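Hard Water and Dark Finishes

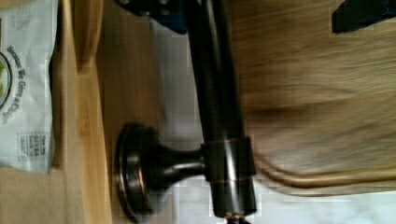

Towel bar, dark bronze finish with copper at the edges.

The house in Isville is on a private well. I had the water tested in January and hardness came back at 200 mg/L as calcium carbonate. The lab sheet calls that very hard. The previous owners left a softener in the basement with its bypass valve closed off and the brine tank dry.

I spent two evenings on the sizing math before buying anything. Divide mg/L by 17.1 to get grains per gallon, so 200 becomes 11.7. The meter logged 1,630 gallons over the month, or a bit under 53 gallons a day. That works out to 615 grains of hardness per day. The old unit is a Giraldo with a nominal capacity far above that, so it would regenerate every few weeks even at a conservative salt setting. I kept it.

Recommissioning took one Wednesday:

Cleaned the injector screen. It was packed with orange silt.
Replaced the seals in the valve head.
Added one 40 lb bag of salt and ran 2 manual regenerations back to back.
Set hardness at 13 to leave a margin for iron.

Test strips at the kitchen tap now read under one grain. The outside spigots are still on raw water, as they should be.

The difference shows up mostly in cleaning. Scale is pale, so it is far more visible on a dark fixture than on chrome. Vinegar will remove it, but acid can also attack a bronze finish, and most makers say to use plain water and a soft cloth. I follow that.

Open item: the drain line runs uphill to the laundry standpipe. The Flelanwood manual I found for a similar valve allows this within limits on height and pressure. I still need to measure the rise.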